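To: Foltholm Residents' Association general list
From: Secretary, Foltholm Residents' Association
Subject: Re: Angate Lane footbridge closure and the winter bus timetable

Dear members,

The association has received several messages concerning the closure of the Angate Lane footbridge. The one quoted below raises most of the points made by others, and it is answered here for the benefit of the whole list.

> Could the association please say how long the footbridge will stay shut?
> The notice at the Foltholm end gives no date at all. Those of us on the
> far side now have to walk round by the mill road, which has no pavement
> past the allotments and is very dark by four o'clock. I should also like
> to know whether the bus will stop at the chapel while the work goes on,
> and whether anyone has asked for lighting.

The footbridge was closed after an inspection found decay in two of the main timbers. The contractor, Meinecke, has been asked to replace both and to renew the handrail on the upstream side. The work is expected to finish in December, provided the river stays low enough for the supports to be reached from the bank. A revised notice with this information will be put up at both ends of the bridge. 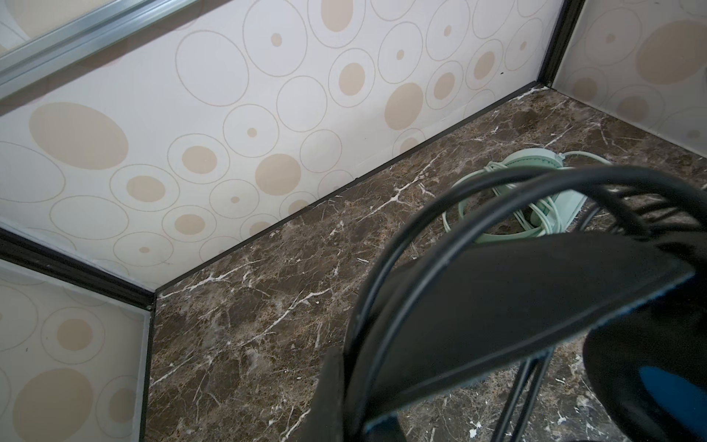
With regard to the mill road, the association wrote to the highways office in the week the bridge was closed. The office does not intend to provide permanent lighting along this stretch. It has agreed to a temporary speed limit of 20 miles an hour between the allotments and the chapel, and signs will be placed shortly. A request for a marked walking strip on the allotment side has been acknowledged but not yet decided. The verge there is roughly 100 metres long and is soft after rain, so members who use it are asked to wear suitable shoes and to carry a torch.

The bus operator, Trirkura, has confirmed that the winter timetable will include a stop at the chapel in both directions for as long as the bridge is closed. The last service towards Foltholm will leave Angate at 6.40 in the evening. Passes for residents over 60 will be accepted on this service at all times of day, including before nine in the morning. The stop will not have a shelter. Passengers should wait on the chapel side of the road and signal clearly to the driver.
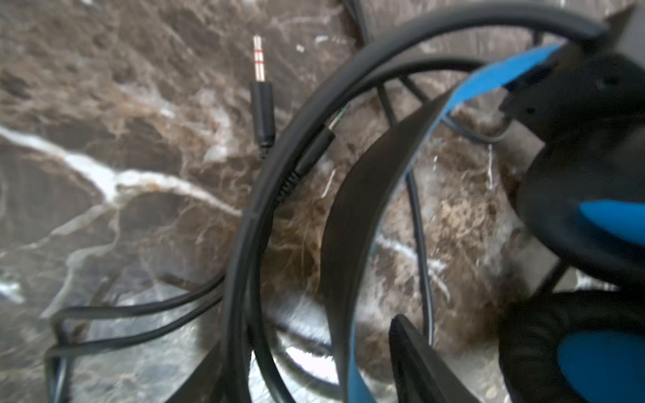

Members have also asked whether bicycles may be taken on the bus. The operator's rules allow folding bicycles only, and these must be folded before boarding.

The closure and the timetable will both be on the agenda for the open meeting on Wednesday at 7.30 in the evening, in the school hall. Members wishing to put a question to the meeting should send it to the secretary beforehand. Questions about individual bus passes should go directly to the operator.

Please reply to the list only where the matter concerns all members.

Yours faithfully,

The Secretary
Foltholm Residents' Association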